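The Hand on the Other End

Stimdale hired packers for years. Now it hires people to put away chopsticks. Same badge, new job, and the old hands are not all sold on it. 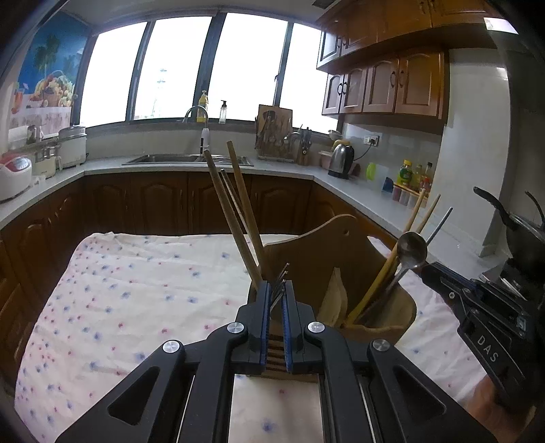
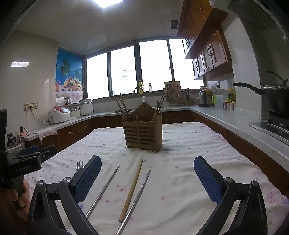

Hunix, the contractor, wants 1000 tidy-ups by August. Quota is 30 a shift. Chopsticks, forks, back in the wooden holder, out again. Easy on the back, the packers say, hard on the patience. Metal chopsticks are the worst, slick and thin, and teh flowered tablecloth bunches up. Pay is up. Hours arent. Workden, the staffing firm, says 100 more jobs are coming.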